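Against the Single Stem

I have now read the same advice in three different places: buy one cheap bunch of flowers, split it up, put a stem or two in whatever glass you have, and your home will feel looked after. The latest version came from a home column by Shaimaa Shehata, who promises that it takes 2 minutes and changes the whole mood of a room. I like her writing. I don't believe this for a second.

Start with the 2 minutes. Anyone who has done it knows the time goes into standing over the table with a stem in one hand, trying to decide where it should go. You have to clear things first. You have to find a glass that isn't in use. Then the stem goes in and falls against the side and you take it out again, and cut it, and now it's too short.
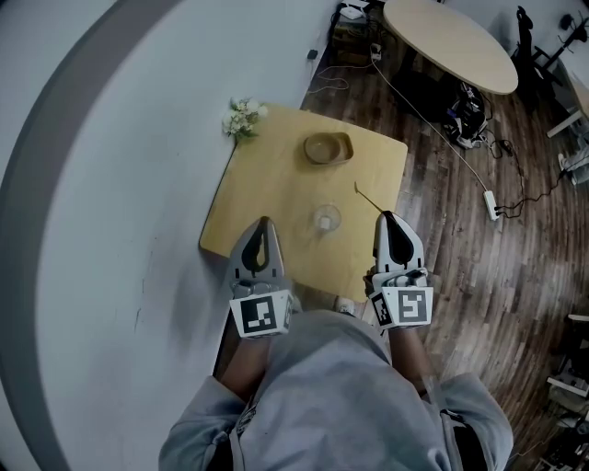 The people who sell this idea have noticed that it's fussy, and they have turned the fuss into a virtue. It's "mindful." Skuma, a shop whose newsletter I can't seem to get out of, ran a piece last August telling readers to treat each stem as a small meeting with nature. The piece ended with a link to a bud vase. Of course it did. If a plain drinking glass does the job so well, I'd like to know why every article about it finishes by selling me a vase.

I do have some sympathy for the glass. A glass is honest about what it is. It's cheap, you already own it, and when the flowers are done you can wash it and drink out of it. My quarrel is with the claim that it disappears and lets the flower speak. A clear glass on a pale table does disappear, and that's the trouble. I have knocked over more of them than I would like to admit reaching for the salt.

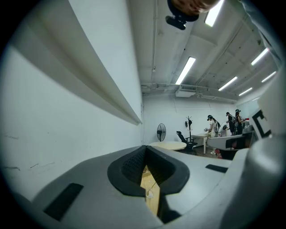 A small clear glass on pale wood.

Lies Vanhove, who runs the Rurkow flower stall where I buy my own bunches, is less romantic about it than the columnists. She told me that a glass with a narrow mouth will hold one stem up and a glass with a wide mouth won't, and that most people's glasses are the second kind. Then she sold me a whole bunch and told me to keep it together. I did. It looked like a bunch of flowers, and I was happy with it for 6 days.

What bothers me more than the glass is the question of where all this is supposed to stand. The columns love a small table pushed up against a wall. Put a shallow bowl on it for keys or fruit, add your glass and your stem, and you have what Morsy calls a "moment" in its catalog, at 855 for the set, delivery extra. In a home where people live, that little table is also where the mail lands and where somebody leaves a half-eaten sandwich. A moment lasts until supper.

Readers write in to say, put it on a shelf, then. Brunia, the blog that started a good deal of this, got over 200 comments under its post on the subject, and shelves came up again and again. Fine. I have lived with a long white shelf on a white wall. It looked calm with nothing on it. Every single thing I added made it look as if I had run out of cupboards, and a flower up there was too high to smell and too far off to see properly. I forgot it was there until the petals came down.

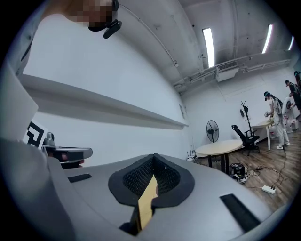 A long white wall shelf and the shadow under it.

I'll grant the other side one thing. White flowers with plenty of green leaf are hard to ruin, and if you enjoy fiddling with them, go ahead and fiddle. It's a pleasant way to spend part of an afternoon, and it costs less than most hobbies. I only object to being told that it's quick and that it will make a messy room feel tidy. My room felt tidier after I put away the cables and carried the dishes to the sink, and the flowers were still lying on the table in their paper.

Shehata says in her column that she'll take on shelves next. I'll read it, and I expect I'll be annoyed.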